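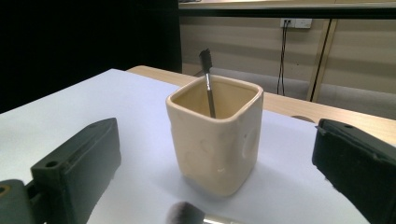
Cream square cup, dark flat-cut brush standing in it.

Print | E-mail

August 2019
Farina cup, more notes, mostly about brushes

OK so the square cup is on the white table now and I've been living with it, and I have opinions. Katia asked me to write them down before I forget them or change them (both likely!), so that's what this entry is. The glaze notes for the tall Puvenik jars are still in the other book, I haven't copied them over yet, sorry.

For whoever picks this up later: Farina is the brush cup, the square one with soft corners. We started it in June because every cup we had on the benches was round, and every round cup was either a mug that somebody wanted back or one of the old Dolesus beakers, and those go over if you breathe on them. Grethe drew it on the back of a delivery slip and I still have the slip taped inside the cover. Her drawing has straight sides and no dimples at all. The dimples are my addition, and she's still a little grumpy about them.

What I like. The corners first, because they came out the way I hoped – rounded enough that glaze doesn't crawl away from them, but you'd still call it a square cup and not a lumpy round one. The rim follows the body all the way round and I didn't sharpen it up with the knife this time, just a damp sponge, two passes. The mouth is a little yellower inside than the cream outside. Katia calls it "butter" and I call it "old paper" and we've agreed to write "warm" in the glaze book, so if you find "warm" in there with no other explanation, it means the inside of a Farina.

The dimples. One is in the side, shallow, a proper round one. The other is on the next face, lower down and smaller, and I'd say it's the better of the two. I'd meant them both for a thumb. You pick the cup up to move it out of the way, your thumb goes in, done. In practice I grab the thing by the rim like everybody else does, so as a handle I'd call it a failure, but they do something nice with the light. A plain flat face in this cream looks like a bathroom tile. With the dimple you get a soft highlight and a soft shadow and the face wakes up. Grethe said "it looks dropped." I said it looks held. We left it there.

How I press them, because I got asked twice: leather hard, on the early side, with the back of the small wooden spoon wrapped in a bit of old T-shirt. Support the wall from inside with two fingers. Press, roll a tiny bit, lift. Don't go back in. If you go back in you get a ring around the first dimple and you'll see it forever, and the glaze will pool in it as well. The wall at that point wants to be 6 mm or it bows in and takes the neighboring corner with it. I lost one that way, and it's the one on the windowsill with the sad face drawn on it.

Slip batch: I mixed 4000 g and it was more than I needed, so the leftover is in the lidded bucket under the sink, labeled FARINA SLIP in marker. Please don't put Hasell scraps in it. Hasell is the darker body and it only takes a handful to turn the whole bucket gray, and then we don't have cream cups, we have sidewalk cups. I sieved it once going in. It'll need sieving again before anybody pours with it.

Now the brushes, which is really what this cup is for.

The dark one I've got standing in it is the flat one, nearly black bristle and a thin silver ferrule. It leans over to one side, as a single brush in a square cup will. That's fine with me. In a round cup a lone brush wanders, you bump the table and it rolls along the wall and ends up facing somewhere else. In the square one it tends to find a corner and stay there, and I reach for it without looking. I did wonder whether the corners would be too tight inside for the end of a handle to sit down properly, and they aren't, though I'd like to try the thicker handles before I promise that to anyone.

Height: the bristles want to be up above the rim with air around them. So the cup can't be too tall for the short brushes, and it can't be too short or the long ones tip it. I think we have it right for the medium handles. For short ones I'd go lower, and I know Grethe wants a lower one anyway. For the really long ones, use a jar, life is short.

Then the soft brushes. These are the fluffy makeup-type ones, and I know we went back and forth on whether a pottery shop needs makeup brushes. It does! I wouldn't dust bisque with anything else now. The stiff ones push the dust into the pinholes and the fluffy ones lift it off. The one with the gray-mauve head is my favorite shape, very dense, and it's the one I reach for before glazing. Keep them dry. I mean it. If you wet one it goes into a point and dries like that and then it's a stiff brush with a silly haircut. I'd like them to have a cup of their own eventually, a wider one, because a dense head like that squashes its neighbors.

(Aside, for Katia: the drugstore ones shed for the first week or so and then stop. Wash once, dry flat, comb with fingers. Don't dry them standing up with the head on top, the water runs down under the ferrule and the glue lets go.) 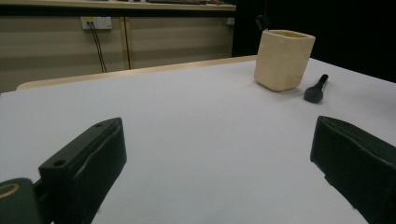
Farina on the big table, over toward the far edge.

I wanted to look at it from a bit farther off too, since you never see a cup the way you see it when you're making it, with your nose practically in it. From across the tabletop you lose the small stuff and you get the outline. And the outline's good. It's taller than it is wide, the edges are soft, and there's a little flare to them that I didn't plan and am going to take full credit for. It reads as cream against a dark background and also doesn't disappear on the pale table, which I'd worried about. The shadow at the base helps it sit down.

The table, while I'm at it. I know I complained when we swapped the old bench out for this one, and I take most of that back. A pale top is a much better place to judge a warm white. On the old brown bench every cream we made looked brilliant and then you'd carry it to the window and it was the color of teeth. The thin tan rim is a nuisance for wedging (don't wedge on it, please, that's what the canvas board is for) but it doesn't bother me for looking at pots, and it's handy as a something-tan to compare against. I've been putting test tiles next to it.

Volume, for the label: 400 ml to the rim with water, measured on the last one out of the kiln. Nobody will drink from it but people do ask.

Things that went wrong, so they're in here someplace. The mold seam shows on one corner of two of the castings. I fettled it down and thought I'd got it, and then the glaze found it again. Next time I'll go over the seam with the green pad after bisque and not just at leather hard. Also I cast 7 in a row without letting the mold dry out properly in between, and the last ones released late and had soft bottoms. My own fault, I was enjoying myself. The soft-bottomed ones rock a tiny bit. Rub the feet on the wet sanding board before they go any further, Grethe has shown me how to do this about a hundred times and I still go in circles when she does figure eights.

Glaze: two thin coats, poured inside, dipped outside. I'd tried brushing it on an earlier one and you could see each stroke, so no more of that. Wipe the foot back farther than feels necessary. One of them stuck to the shelf and took a flake of kiln wash with it and I was picking at it with a stone for half the afternoon.

To do, in no order:
– lower version for short brushes (Grethe has the sketch, ask her)
– wider version for the fluffy ones, maybe with only the one dimple
– sieve the slip
– a test with the warm glaze on the outside and the cream inside, Katia's idea, I think it'll look like a cheese but let's see
– find out who has the small wooden spoon

Katia read this over my shoulder and wants it noted that she likes the lower dimple best as well. Grethe Thorlacius, if you're reading, you're outvoted. I'll mix the test glaze once the Dolesus beakers are off the drying rack and there's room to put anything down.

Print this page | E-mail this page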